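Rapport d'avancement, septembre
Programme Tangen : accès aux collections du musée de Gralden
Rédaction : Maj-Britt Brekke

1. Inventaire

Sur les 1 310 fiches à reprendre, 60 restent sans provenance vérifiée. Le chiffre paraît bon. Je m'en méfie : Benedek Kun a relu un lot de 22 fiches déclarées closes et en a rouvert sept, presque toutes pour des dates recopiées de l'ancien registre sans contrôle. Je ne compterai donc pas ce volet comme terminé.

2. Visite virtuelle

Le prestataire, Clikus, a avancé sur le cabinet de curiosités : une commode de bois très sombre, un crâne d'animal translucide, gueule ouverte. C'est soigné. Reste à savoir qui s'en servira, et l'étude de public promise au printemps n'est toujours pas arrivée.
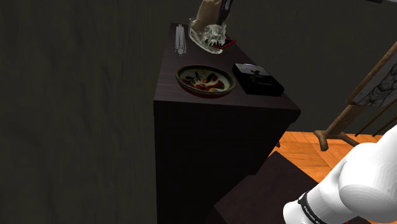 3. Budget et calendrier

Le poste traduction est dépassé. Oda Strömberg propose de puiser dans la réserve ; j'y suis opposée tant que le devis de Wamthorpe pour l'hébergement n'est pas signé. L'ouverture prévue avant l'hiver me semble optimiste.

4. Décision attendue

Accord du fonds sur un report du deuxième versement. Réponse souhaitée vendredi.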